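Re: [flatpack-repair] Legs working loose on moulded plastic tables and stools

On the page for the Clestbridge pieces, a list member wrote:

> The legs on mine are hand tight when I put them in and
> slack again by October. Would tape on the thread help, or
> is it better to glue them? The Mimetti leaflet only says
> "tighten fully". Four legs, white plastic, screw-in.

Tape is worth trying. Glue is not, if you ever intend to store the thing flat. Before either, check that the thread has been started square. Plastic threads are coarse and will accept a crossed start for most of a turn before they bind, and a bound leg feels much the same as a tight one.

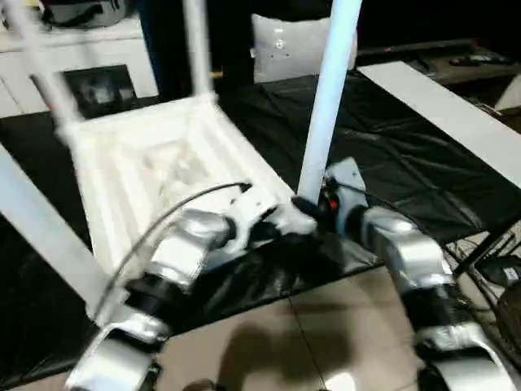
The usual cause of slackness is side load. Dragging the piece across a floor works each leg in its socket, and the leg backs out a little each time. Lift it to move it. Mine carries 8 kg of paint tins and has not been dragged since it went into the shed.

For assembly, put something soft under the moulding - an old sheet will do - and work with the underside facing up. Clean swarf and moulding flash out of each socket with a dry brush.
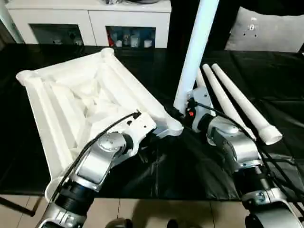

Turn the leg backwards until you feel the thread drop, then forwards. If it stiffens within the first turn, take it out and start again. Do not use a strap wrench. The collar will split before the thread does.

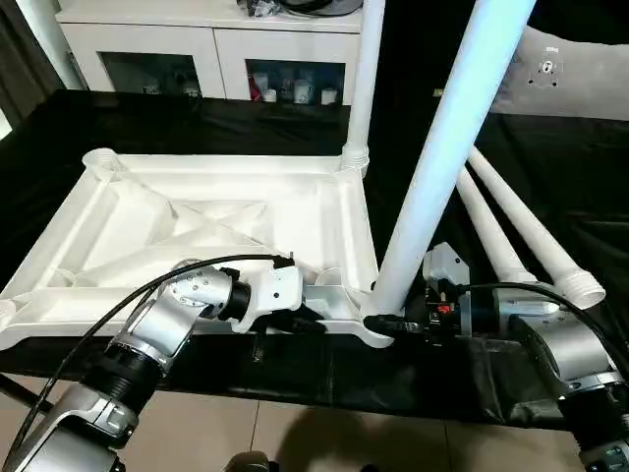

Sighting along the leg is the quickest test for a crossed start. Stand back and compare it with its neighbour. With one tube upright at a back corner and the next leaning well over at the front, as on the ribbed frame here, the difference is plain, but a few degrees is enough to matter. Keep the remaining legs beside the frame with their threads towards you so the spirals can be checked for burrs.

If you do tape, two turns of Suvwood thread tape, wound in the direction of tightening.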